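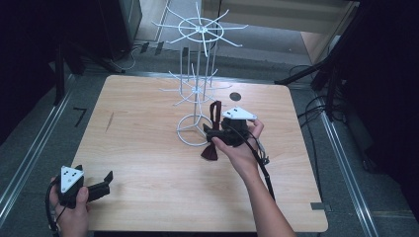 Rikelano Gifts, shop floor and stockroom: monthly safety check

Completed by Bernice Korletey, May 16, 2024
Previous sheet: all boxes ticked, no comments. I don't believe a shop this size has ever had a month with no comments, so I have started from scratch.

Way out and back door

1. Front door opens fully from inside without a key. Pass.

2. Rear exit clear. Fail. The door itself is fine but the passage behind it had 8 flattened cartons leaning on the wall. I was told they were "going today". The same phrase appears on the sheet for last September. Moved them myself.

3. Exit sign lit. Pass, mains on. The battery test is signed off for this month, though the signature is in the same pen as the previous four and looks to have been done at one sitting. Retest with someone watching.

4. Gap between the till counter and the wall at least 600 mm. Pass, just. It was narrower until I pushed the card stand back, and I expect it to creep out again.

Fire

5. Extinguishers in place, pin and seal intact. Pass for the 2 kg one by the till. The one in the stockroom is hung behind the coats. Comment: an extinguisher you have to be told about may as well be in the van. Rehang on the bare wall by the light switch.

6. Service label in date. Pass. Issahaku did the service and left a leaflet for a "smart" bracket that sends a message to your phone if the extinguisher is lifted. I can't see what use that is to anyone standing next to the fire.

7. Nothing stored within 100 cm of the stockroom heater. Fail. Tissue paper on top of it. The heater was off, which was offered to me as an excuse.

8. Alarm call point tested. Pass. Audible in the toilet with the fan running, which was my main doubt.

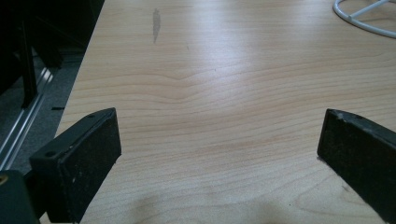 Do we have to keep these sheets once the faults are fixed?
Keep them all in the blue folder with the date of each repair written beside the fault. A fault that keeps coming back only shows up when the old sheets are there to compare.

Electrical

9. Plugs and leads undamaged. One fail: fairy lights in the window, outer covering split near the plug. Binned. The lead had a green "tested" sticker on it, so I have stopped taking the stickers as proof of anything.

10. No extension lead plugged into another. Pass. See whether that lasts until the Christmas stock comes in.

11. Kettle on its own socket. Pass.

Floors and furniture

12. Entrance mat flat. Fail, one corner curled. Andmont, our landlord, say the mat is ours. The lease says it is theirs. It needs taping down whoever wins.

13. Shelving fixed to the wall. Pass downstairs. The upper bracket in the stockroom turns by hand, so that bay stays empty until it has been screwed in properly.
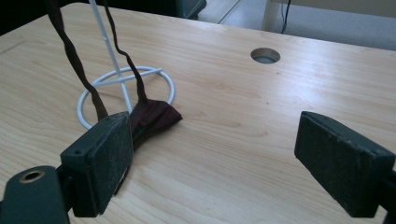

14. Cleaning products stored and used as labelled. Partly. The bottles are shut away, but Rundach spray polish is being used on everything, including the floor by the door, and somebody will go over on it. The label promises "grip-safe shine", and I would like to know who tested that and in what shoes. Furniture needs less of it too. A pale wooden top with fine grain, like this one, shows a faint sheen in soft light without any help from us, so looking shiny is no evidence that it has been cleaned. Use a damp cloth, then a dry one, and keep the spray off the floor altogether.

15. Step stool feet and treads. Pass. All feet present, treads not worn.

16. First aid box stocked. Fail. Plasters gone, eye wash out of date, and a set of keys inside that fit nothing in the building.

To be done before the next check

Rehang stockroom extinguisher. Clear the heater and leave it clear. Tape the mat. Fix the loose bracket. Restock first aid box. Write to Andmont again, enclosing the page of the lease they say they haven't got.

Please write what you found under each item. A tick alone will be sent back.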